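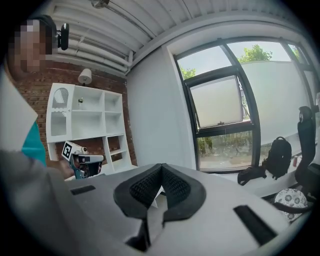

Gravity drip from a rain barrel, last bed gets nothing

Hulluvport Growers Board > Water and Irrigation

e_karamanlidis
May 30, 2025

I have a 70 gallon barrel at the back corner of the garage and I'm trying to run drip from it to four raised beds. The barrel sits on two courses of cinder block. Half inch poly goes out from the spigot along the fence, then quarter inch lines with emitters into each bed.

Bed one gets plenty of water. Bed two is okay. Bed three is slow and the last one is bone dry even if I leave it open all afternoon. The ground looks level to me but I haven't put a string on it. Tomatoes are in the last bed, so of course that's the one I care about.

Is this a pump situation or did I build it wrong?

msavchuk
Posts: 2,618

What emitters are you using? If they're pressure compensating, they won't open properly off a barrel. Most of those want a lot more pressure than a couple of blocks will give you. You get a little under half a psi for every foot of height, so you're working with next to nothing.

e_karamanlidis

The package says pressure compensating, one gallon per hour. I bought them because it said "even watering."

msavchuk
Posts: 2,618

That's most of your problem. Pull them and put in plain adjustable ones, or drill small holes in the half inch line and skip the quarter inch altogether. Then raise the barrel if you can do it safely. A full barrel that size weighs close to 600 pounds so don't stack loose blocks any higher than you have them.

Stavros V

I disagree about drilling the poly. I did that at my plot in Vakemthorpe and the holes clogged by the middle of summer, then the ones that didn't clog got bigger. Soaker hose laid straight down the bed did better for me. Buy the kind without the little flow disc in the end, or pop the disc out.

msavchuk
Posts: 2,618

Soaker hose off a barrel waters the first ten feet and quits. I've tried it.

Stavros V

Mine run 12 feet and the far end is damp when I dig down. They do slope a bit downhill.

msavchuk
Posts: 2,618

Well, the slope is doing the work then.

Stavros V

Maybe so. She could have a slope too, she said she hasn't checked. 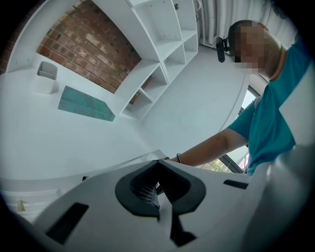 Leaning in over the work surface

Eftychia_T

Before you buy anything, take the end cap off the half inch line at the last bed and open the spigot. If water comes out there, the main line is fine and it's the emitters. If it doesn't, you have a high spot or trapped air. I had a hump where the line went over a root and it stopped everything past it.

Also check the screen on the barrel. Mine was packed with shingle grit in January and I blamed the tubing for weeks.

e_karamanlidis

Did the end cap test. Water comes out, not fast, but it's steady. I also put a string on the fence line and the last bed is a bit higher than the first. Not by much, I'd say two inches.

glyk_g

Two inches matters when the barrel is half empty. Can you feed the line from the middle instead of from bed one? Tee off between the second and third beds and let it run both ways. I redid mine that way and the beds got a lot closer to each other.

Or just water the tomatoes with a can. It's one bed.

Stavros V

Second the can.

e_karamanlidis

I was trying to get out of the can business. I'm going to swap the emitters first and leave the barrel where it is. If bed four is still dry I'll try the tee.

msavchuk
Posts: 2,618

Put a filter right after the spigot while you have it apart. Mesh, the cheap kind that unscrews for rinsing. And flush the main line with the cap off before you put the new emitters in.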